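Über uns

Korholm wartet Handgreifer, also die von Hand geführten Greifwerkzeuge mit Kamera. Gegründet wurde die Werkstatt von Rukhsana Bangash und Iason Kourkoulas, beide mit wenig Vertrauen in Datenblätter.
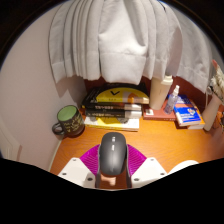
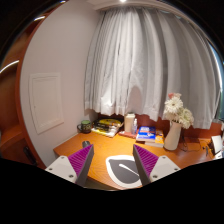

Iason Kourkoulas

Wartungsfrei steht in vielen Prospekten. Wir haben noch keinen Greifer gesehen, auf den das zutrifft. Die gerippten Einsätze der Finger werden mit der Zeit weich, die Kontaktstreifen lösen sich an den Kanten, und Schrauben, die im November fest saßen, sitzen im Frühjahr eben nicht mehr fest.

Geprüft wird bei uns nach 3.000 Griffen, auch wenn der Kunde schwört, es sei alles in Ordnung. Zuerst die Schrauben der Trägerplatten, dann die Streifen, zuletzt der Gleichlauf der Finger. Wer nur die Kamera neu kalibriert und den Rest lässt, misst danach sehr genau an einem schiefen Finger.

Von vorausschauender Wartung per Software halten wir bisher wenig. Arsalan Talpur hat ein solches Programm bei Batormont mitlaufen lassen und führt sein Heft weiter von Hand. Darin stehen inzwischen 1.309 Einträge.

Was wir nicht machen: Ferndiagnose nach Foto und Garantien auf fremde Klebestellen. Anfragen nimmt Zarmeena Bugti entgegen, bitte mit Angabe des letzten Streifenwechsels.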